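Research > Papers > Two-arm handling > Section 5

5. What went wrong: the early-release fault

I promised in Section 2 that I would come back to the drops, so let me do that now. Up to this point I have been telling you how nicely Dinsa plans a handover, and it does – but for the first stretch of work on the Judovham bench it also had a nasty habit of letting go of things before the other arm had hold of them. Not often. Just often enough that I stopped trusting it, and I think the story of how we found the cause is more use to other people than another table of good runs.

The first drop I saw with my own eyes was on Thu 17 September. The giving arm had brought the part out over the middle of the table, the taking arm was on its way in, and then the giving fingers simply opened. There was no alarm and no stop. The log said the handover had been completed, and the planner went cheerfully on to the next step with neither arm holding anything at all!

My first guess was grip force, as I suspect most people's would be. We raised it in small steps over an afternoon (and marked the surface of one part rather badly in doing so) and it made no difference. My second guess was the planner itself, and I lost most of a week to that. Ayantu Gashaw read through the release logic line by line and could find nothing wrong with it. The rule was plain: the giving arm may open only when the taking arm reports contact. So why was the taking arm reporting contact with thin air?

5.1 The cause

The contact signal in our set-up doesn't come from a touch sensor. It is worked out from the current drawn by the finger motor, and when the current goes over a set level for long enough, the gripper is taken to be pressing on something. "Long enough" was 28 milliseconds. That had been picked on the older bench at Estberg, where the arms approach slowly and with the fingers already at their working width.

At Judovham we had sped up the approach, and to save time we let the taking arm adjust its fingers while it was still moving. A finger motor starting up draws a short burst of current. Normally the burst is over well before the time limit, but if the arm happened to be slowing down at the same moment, the two loads added together and the burst lasted a little longer. The signal crossed the level, stayed there, and out came a false contact. Both parts of the system were doing just what they had been told to do, which is a maddening sort of fault to chase.

Figure 3 has the arms at the spacing that matters for all of this. The left gripper has the part by one end, the right gripper is open and pointing towards it, and there is still clear table between the two. A release at this distance can only be a drop.
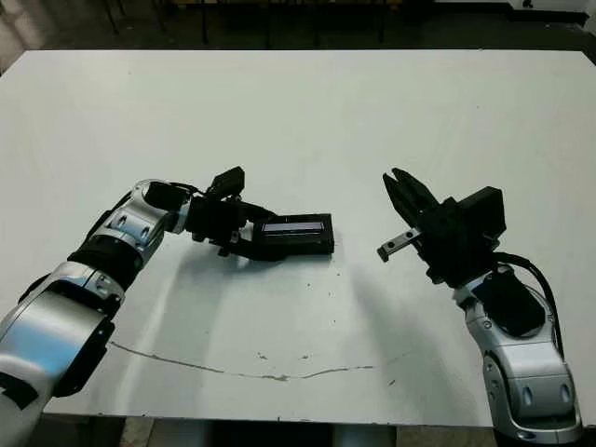
Figure 3. Left arm holding a flat black part by its left end, right gripper open and not yet at the part.

"I'd have wanted a distance check in there from day one, whatever the motor current was saying," was Gareth Bramwell's remark when he read a draft of this section, and he is quite right. The planner knew where both grippers were the whole time. We never asked it.

5.2 The fix

So now we do ask it. Release needs two things to be true together: the contact signal, and a gap between the taking fingers and the planned grip point of less than 5 millimetres. We also ignore the current completely while the fingers are changing width. I tried the second change alone first, because it was the easier one, and it did stop the false contacts we could provoke on purpose. I kept the distance check anyway. A dropped part is a nuisance, but the same early "yes" in a heavier job would be a safety matter, and I didn't want everything hanging on one number again.

The cost is a slightly slower handover. I can feel it when I stand watching, though I doubt anyone else would mind.

One thing I haven't sorted out is the log. It still writes "completed" when the release command has been sent, and says nothing about where the part ended up – Gulix, the logging tool, has no field for that at present. Until it does, I would treat any success rate taken straight from our logs with some care, including the ones in our January report.

2 comments · 10 shares

Related items
Dinsa: planning handovers between two arms
Moving from the Estberg bench to Judovham
Reading contact from motor current
Gulix log format, notes for users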